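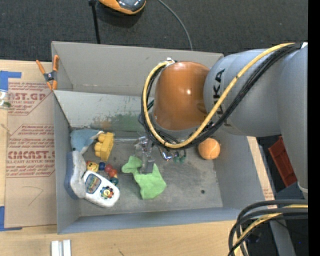 By the Clolulell Home Desk
Posted May 8, 2009 | Filed under: Workshop, Storage

Getting a Workbench Back in Order

A bench fills up over the winter. By the end of January ours had paint cans at one end, a broken lamp in the middle and a pile of screws that belonged in four different jars. These are the habits that have kept it usable since then.

Start with one big bin

Put a single large bin on the bench and sweep everything loose into it. Do not sort yet. Wipe the top down with a damp rag, let it dry, and then take things out of the bin one at a time. If you can't say what an item is for, set it on the floor. Whatever is still on the floor at the end of the day goes in the trash or the giveaway box.

A rectangular bin wastes less room than a round bucket and sits flat against the wall when you are done with it. Pick one with a smooth inside. Ribs on the bottom collect sawdust.

Small hardware

Baby food jars are fine for screws, but only if you can see them. Line them up one deep on a narrow shelf. We set our shelf 15 inches above the bench top, high enough to clear a drill standing upright.

Tape one sample screw to the lid of each jar. Labels fade, and handwriting gets hard to read under a coat of dust.

Cords and cables

Coil extension cords in loose loops, the same direction every time, and tie them with a strip of old bicycle tube. Wrapping a cord around your elbow puts a twist in it that never quite comes out. Check the plug ends twice a year. A cord with a cracked jacket should be thrown away – tape is not a repair.

Keep cords off the work surface while you are using a saw. A hook screwed into the joist overhead will hold the slack.

Caring for a wood top

Bare wood stains from oil, glue and coffee. Sand the top lightly with 120 grit, wipe off the dust and rub in boiled linseed oil. Leave it for 15 minutes, wipe off the extra, and let it dry overnight. Two coats will do for most benches, and 3 for one that sees wet work.

Lay oily rags out flat outdoors until they are stiff. Never ball them up in a can, as they can catch fire by themselves.

For dried glue, hold a sharp scraper low and push with the grain. White vinegar on a rag softens white glue if you give it time. Don't use it near bare steel.

The floor

If part of the shop is carpeted, lay down an old sheet before sanding anything. Fine dust works into the weave and a household vacuum won't get all of it. Metal filings are worse. Go over the area with a magnet in a plastic bag, then turn the bag inside out over the trash.

Next: sharpening kitchen knives on a flat stone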